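Public Submissions Portal – Support Ticket
Subject: Objections to the Zirnham waterfront rezoning rejected on upload
Status: Resolved
Priority: High
Submitted by: Stillamura Residents' Association
Assigned to: Portal Support, Clositz Regional Planning Office

Original report

The Association wishes to report a fault in the online form for public submissions on the Zirnham waterfront rezoning. The rezoning concerns the proposed change of the foreshore reserve from open space to mixed use, including the hotel tower put forward by the Sokol development group.

Members who attach a supporting document reach the final page, select Submit, and are returned to the first page with all fields blank. No error message is shown and no receipt is sent by email. Members who do not attach a document receive a receipt as expected.

The comment period closes at 5 p.m. on the last business day of December. The Association has 23 members who have been unable to lodge their objections in the form they intended. We ask that the fault be corrected and that the office confirm in writing that no submission will be refused as late on account of it.

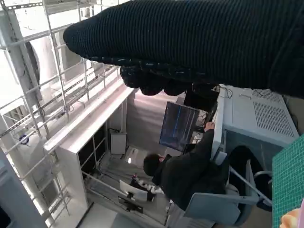
Support response 1

Thank you for your report. The ticket has been assigned and the priority has been set to High because of the closing date.

To help us locate the fault, please provide the following:

Browser and version used by the affected members
File type of each attachment
Whether the file name contains punctuation or accented letters
Approximate time of the last failed attempt

Please do not ask members to keep submitting the same form while the matter is under review. Repeated attempts may create partial records that must be removed by hand.

Reply from submitter

The affected members used several browsers, on both phones and desktop computers. All attachments were PDF files. Most were copies of the Association's standard letter, saved under the title "Objection – Zirnham Foreshore" followed by the member's street address. The last failed attempt was at 8:40 p.m.

We would also note that the form states a limit of 200 megabytes for each attachment. None of our files comes near that size.

Support response 2

The fault has been reproduced on the test site. A blank PDF named "test" was accepted. The same PDF, renamed to match the pattern described by the Association, was returned to the first page without a message.

Two separate causes were found.

First, the portal does not accept the long dash in a file name. Word processing programs often insert this character in a document title, and it is carried over when the file is saved. The upload service refuses the file, and the form then resets without reporting the refusal.

Second, the portal limits the full file name to 200 characters once the case reference and the submitter's address have been added by the system. Some of the longer addresses in Stillamura would have passed that limit even with the dash removed.

Interim steps for submitters:

1. Rename the file using only letters, numbers and plain hyphens.
2. Keep the name short. "Objection-Zirnham" is sufficient.
3. Submit the form once and wait for the receipt, which may take up to 5 minutes to arrive.
4. If no receipt arrives, send the document to the Planning Office by email with the case reference in the subject line.
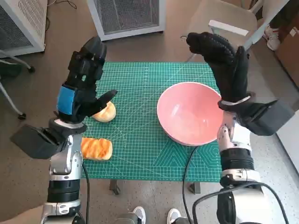 Reply from submitter

The interim steps were sent to all members. Those who have tried the shorter file name report that a receipt was issued. One member received a receipt that listed the submission under "Support" in place of "Objection." Please advise whether this is a related fault, as the Association would regard any miscount of positions on the hotel tower as a serious matter.

We also repeat our request for written confirmation regarding late submissions.

Support response 3

The receipt in question has been reviewed. The position field returns to its default value, "Support," whenever the form resets. A member who completed the form a second time after a reset, and who did not select the position again, would therefore have been recorded as supporting the proposal. The record has been corrected at the member's written request.

The default value has been removed. Submitters must now choose a position before they can continue, and the form will not proceed with the field left blank.

On the question of late submissions, support staff have no authority to extend a statutory comment period. The request was referred to the Planning Office, which has provided the following statement for inclusion in this ticket:

"Any person who attempted to lodge a submission on the Zirnham waterfront rezoning before the closing time, and who was prevented from doing so by the fault described in this ticket, may lodge by email or at the Clositz front counter. Such submissions will be treated as received on time and will be included in the report to council."

Resolution

File names are now cleaned by the system before upload, and a refused file produces a message stating the reason. The size limit is unchanged. A notice has been placed on the Zirnham case page asking earlier submitters to check the position shown on their receipts – corrections may be requested by replying to the receipt email.

Ticket closed with the agreement of the submitter. It may be reopened by replying before the case is sent to council.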